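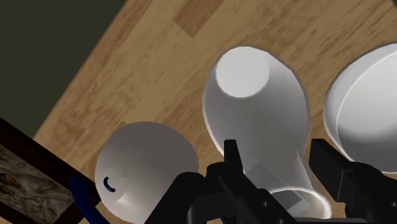 Asside Home Forum > Floors > Refinish or leave alone?

Posted by correa_arnulfo, 2018-02-06

Hi all, long time reader, first real post. We closed on our house in Lestcombe in July and I've been putting off the living room floor ever since. It's pine, original to the house, and whoever had it before us put on a finish that has gone orange in the middle and kind of gray by the back door. There are scratches from a dog (not our dog, we don't have one yet) and one black stain under where a plant must have sat for years.

My wife wants it sanded down to bare wood and done over in something matte. I keep thinking we'd lose what makes it nice. I had a guy from Szilágyi Floors come out and he quoted me $3,000 for the downstairs, which made me sit down on the stairs for a minute. He also said the boards have been sanded before and there may not be a lot left over the tongues.

So, do I pay him, rent a drum sander and do it myself, or just clean it and put a rug down? Anybody done pine?

Posted by SavitaK

Do NOT rent a drum sander for pine if you've never run one. I did our upstairs hall that way and there's a dip by the bathroom you can feel through socks. Pine is so soft! You stop moving for one second and it's a bowl.

If you want to try it yourself get one of those square vibrating sanders. Slow as anything but very hard to wreck a floor with it. It took me 5 evenings for one bedroom and my arms were jelly, but it came out flat.

Also pull up your vent cover and look at the edge of the board there. You can see how much wood you have above the tongue without guessing.

Posted by badthorpe_ben

Going to disagree with Savita a little. I've used a drum on pine twice and it was fine both times. Start with a finer grit than the rental counter tells you, lower it while you're walking, lift it while you're walking. That's the whole trick.

But if the Szilágyi guy says it's thin then I'd listen to him, he was talking himself out of a job by telling you that.

– Benjamín Troncoso

Posted by correa_arnulfo

Okay, pulled the vent cover last night. There's less than I hoped – maybe the thickness of two quarters over the tongue. So I'm leaning away from any big machine now. My wife is not thrilled but she looked too and agreed it's thin.

New question then. What do people use to clean an old finish before putting a fresh coat over it? I tried a corner behind the couch with plain dish soap and a damp rag and the water went brown right away, so there's a lot of grime in there. The boards came up two shades lighter. It still looks orange, just a cleaner orange. 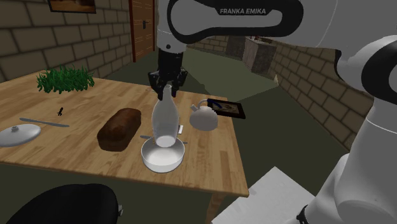 Valentina Lucero: dish soap is okay for a first pass but rinse it twice, because any film left behind will make the new coat bead up like rain on a car. After that I'd go over it with mineral spirits on a white rag, windows open, and keep swapping rags until they stay white. Then scuff it by hand with a fine pad and vacuum like crazy. And before you do the whole room, put one test stripe in a closet and leave it a week. If you can peel it with your fingernail there's old wax under there and you've got a different problem.

Posted by SavitaK

Seconding the test stripe. Wax is the worst. My sister's place had decades of it.

Posted by LautaroL

Am I the only one who would leave it alone? Everybody wants an old floor to look like a new one. I've got pine in the kitchen with no finish left at all in front of the sink and I love it. Rug, done, go buy yourself something nice with the three grand.

Posted by badthorpe_ben

Bare pine in front of a sink is going to rot on you, Lautaro.

Posted by LautaroL

It's been 8 years and it hasn't yet!

Posted by correa_arnulfo

Ha, okay, you two. I did the test stripe in the coat closet the way Valentina said, water based, satin. Seven days later I went at it with my thumbnail and then with a key and it didn't budge, so no wax, at least not in there.
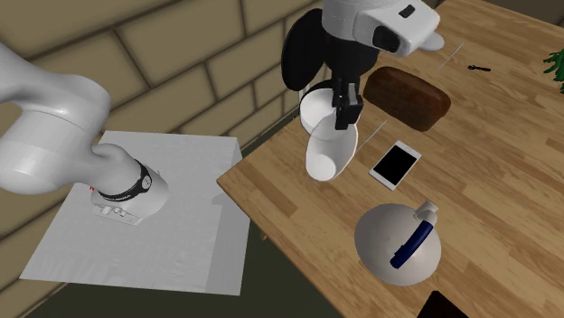 I also did a second stripe with the matte my wife likes and I have to admit it looks better than the satin. It calms the orange down a lot. The black stain I'm going to leave. I read up on oxalic acid and I think I'd end up with a pale spot in place of a dark one, and a chair can go there.

Plan is to empty the room this weekend, wash, spirits, scuff, and two coats of the matte. Does anybody know if I should start at the wall with the windows or across from it? The door to the hall is on the short side and I'd like to not paint myself into the kitchen.

Posted by SavitaK

Start at the far wall from the hall door and go with the boards, full length, a few at a time. Keep a wet edge and don't go back to fix bubbles. Wear socks you don't like.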